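Preguntas frecuentes del rincón de café

Itudent, sala de estudio, planta 2

Hemos reunido en esta página las preguntas que más recibimos sobre la mesa blanca, las tazas y la pared de ladrillo. Si su pregunta no aparece, puede escribirla en el cuaderno de la entrada y la contestaremos en la próxima revisión.

¿Quién puede utilizar la mesa?

Todas las personas inscritas en Itudent. No es necesario reservar. Pedimos solamente que no se quede una persona sola con la mesa durante toda la mañana cuando hay otras esperando.

¿Dónde se deja la cucharilla después de remover?

Dentro de la taza, con el mango hacia arriba. Hemos probado con un platito, pero los platitos desaparecían. La cucharilla apoyada directamente sobre la mesa deja un círculo marrón, y sobre el blanco se nota mucho.

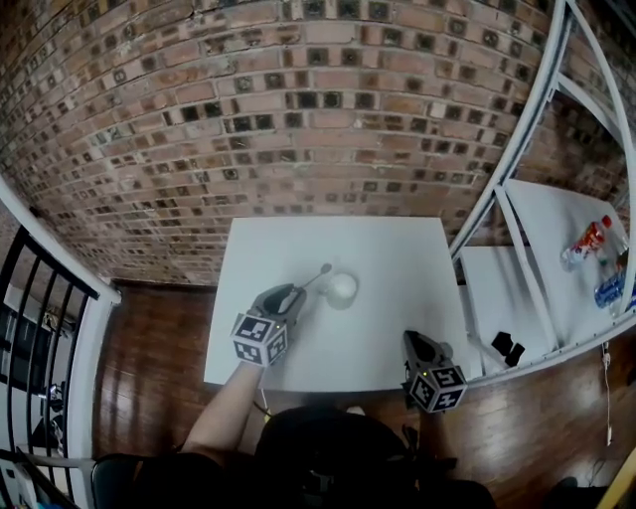

Las tazas pequeñas son para café solo. Para té o para café con leche recomendamos traer una taza propia, de tamaño mayor, con el nombre escrito debajo.

¿Puedo poner azúcar en la taza antes del café?

Sí, cada uno lo hace a su gusto. Le pedimos que remueva despacio, sin golpear el borde.

¿Con qué se limpia la mesa?

Con un paño húmedo y una gota de jabón Dirkine. No utilice la parte áspera de la esponja. Si la mancha es de café antiguo, deje el paño encima unos minutos y después frote suavemente.

¿Por qué la mesa está junto a la pared?

Antes estaba en medio de la sala y se tropezaba con ella. Jenő Vass, que se ocupa de los muebles en nuestra casa, la colocó junto al ladrillo y desde entonces se pasa mejor.

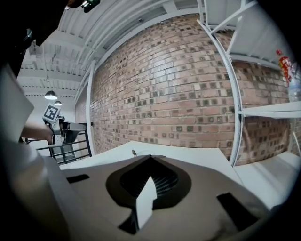 ¿Se puede colgar algo en el ladrillo?

No, tampoco con cinta adhesiva. La cinta se lleva el polvo de las juntas y después no pega bien. Para los anuncios existe el tablón del pasillo.

¿Cómo se quita una salpicadura de café de la pared?

Con un cepillo seco y blando. Si no sale, avise a Jenő y no ponga agua, por favor.

¿Y el suelo de madera?

La madera está pulida y sufre con las sillas. Levante la silla para moverla. Si cae líquido, séquelo en el momento con el papel de cocina, no con la fregona.

¿Qué pasa si rompo una taza?

Recoja los trozos grandes con cuidado y avise en recepción. No se paga nada. Guardamos tazas de repuesto de la marca Sung, aunque el blanco es un poco diferente.

¿Hay un rincón igual en Brerkstead?

Todavía no. En Brerkstead hay solamente una máquina de bebidas en el pasillo, y funciona con monedas.

Última revisión de esta página: 16/06/2022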